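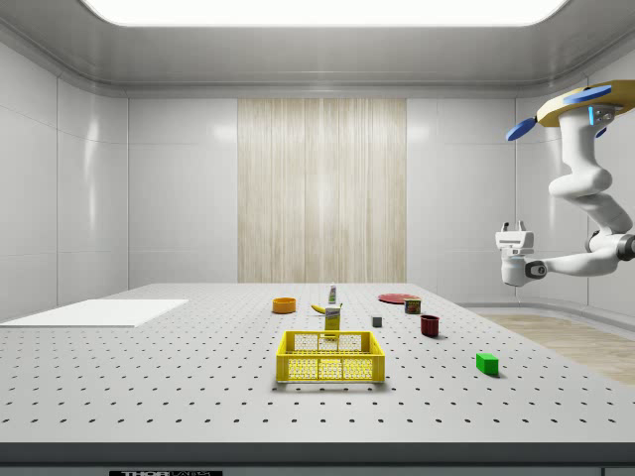
Breadboard table and back wall, wood-grain panel at center.

Jan 11, 2026

Mirnley planting plan, geometry check

Went back over the tree outline for the Mirnley field. The figure is a violin seen from the air, long axis running up the slope. Ladholm sent the revised survey, so last May's stake coordinates are obsolete. Do not use them.

Current numbers: 228 trees on the outline, 1000 m of planted line if the f-holes are included. Body in cypress, strings in a blue-gray eucalyptus. The waist is still too tight. At mature crown width the two bouts close up and the thing reads as a pear. Moved the inner curve out by 2 m on each side and reran the plot. Better — the neck now looks thin by comparison, left alone for now.

Slope correction: the Mizuno script stretches the figure along the fall line only. The field also tips to the east at the scroll end. Added a second term by hand. Needs checking against the survey before anyone puts in stakes.

Viewing height set to 3000 ft. Below that the strings separate into single crowns and the outline goes before the f-holes do.
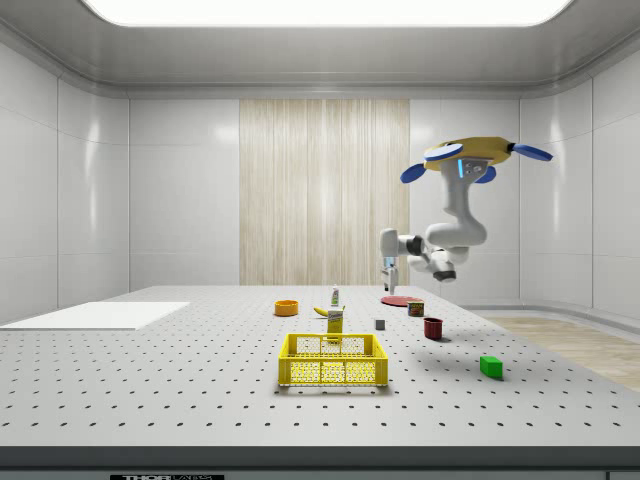

Open items

Nolteck quote for drip line came in per meter and leaves out the fittings. Ask again.
Replacement stock: need over 10 percent spare cypress from the same nursery batch, otherwise the color shifts.
Bridge of the violin still has no species. Tried the same cypress in the plot — disappears against the body.
Rerun east tip with the new survey file, then export stakes.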